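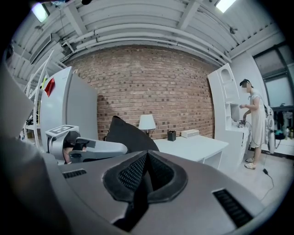 Il y a des odeurs qui vous attendent pendant des années sans se fatiguer. Celle du savon noir, pour moi, c'est l'escalier de ma grand-mère, le samedi, quand on n'avait pas le droit de descendre avant que les marches aient séché et qu'on restait assis tout en haut, à se disputer un illustré, en guettant le moment où elle crierait enfin que c'était bon. J'y ai repensé tout l'hiver, en visitant des maisons où l'on recommence à laver, cirer et recoudre comme on le faisait autrefois, avec trois produits et beaucoup de patience.

Ma première étape a été Marnholm, une petite ville de brique où il pleut de côté et où l'on vous offre du café avant même de vous demander votre nom. La droguerie de la place a failli fermer deux fois. Elle vend aujourd'hui le savon au poids, dans des bocaux que les clients rapportent (plus ou moins propres, m'a-t-on confié avec un soupir), et l'on y trouve 16 sortes de brosses, de la plus douce, pour les chapeaux, à celle qui gratte les pierres du seuil. Je suis entrée pour une éponge. J'en suis ressortie une heure plus tard avec une brosse à radiateurs, un pain de cire et une recette d'encaustique griffonnée au dos d'un ticket de caisse.

Cette recette, la voici telle que je l'ai essayée depuis, sur une commode qui en avait bien besoin. On râpe 50 grammes de cire d'abeille et on la fait fondre au bain-marie, tout doucement, puis on éloigne le récipient de la plaque, on ouvre grand la fenêtre et l'on verse un peu d'essence de térébenthine, en remuant jusqu'à obtenir une crème souple. Surtout jamais au-dessus du feu ! On laisse reposer une nuit. Le lendemain, on en prend une noisette sur un chiffon de laine et on frotte dans le sens du bois, longtemps, plus longtemps qu'on ne croit. Ma commode sent la ruche et mon poignet se plaint encore.

À Larkby, plus au sud, c'est le linge qui occupe les conversations. Le vieux lavoir a retrouvé son toit l'an dernier et l'on s'y donne rendez-vous en juillet pour la grande lessive des draps anciens, ceux qu'on n'ose pas confier à la machine. La commune compte 1 110 habitants, et j'ai l'impression que la moitié m'a expliqué comment étendre une nappe. Bien à plat sur l'herbe, disent les uns, car le soleil efface les taches de vin. Sur un fil, tirée aux quatre coins, répondent les autres, qui ne supportent pas les brins verts dans la dentelle. Le débat dure depuis plus longtemps que moi et je me suis prudemment rangée du côté de la personne qui avait apporté la tarte aux groseilles.

On aurait tort d'y voir seulement de la nostalgie. Nos grands-mères n'avaient guère le choix, et la mienne aurait embrassé son premier lave-linge si elle n'avait pas craint le qu'en-dira-t-on. Frotter des cols dans l'eau glacée abîme les mains et mange les journées. Ce que j'ai vu à Sellgate, dans l'atelier de reprisage du jeudi soir, tient plutôt du plaisir de savoir faire : on y vient avec une chaussette trouée, on repart avec la même chaussette, un peu bosselée au talon, et une fierté tout à fait disproportionnée. Il faut compter 400 mètres de fil pour une bobine, de quoi raccommoder une famille entière jusqu'au printemps, à condition d'acheter la bonne couleur, ce que je n'ai pas fait.

Depuis mon retour, je lave l'escalier le samedi. Le savon noir se dilue dans l'eau tiède, une cuillerée par seau, pas davantage, sinon les marches collent et le chat vous le fait savoir. Je commence par le haut, comme tout le monde, et il m'est déjà arrivé deux fois d'oublier mes lunettes sur la table de nuit.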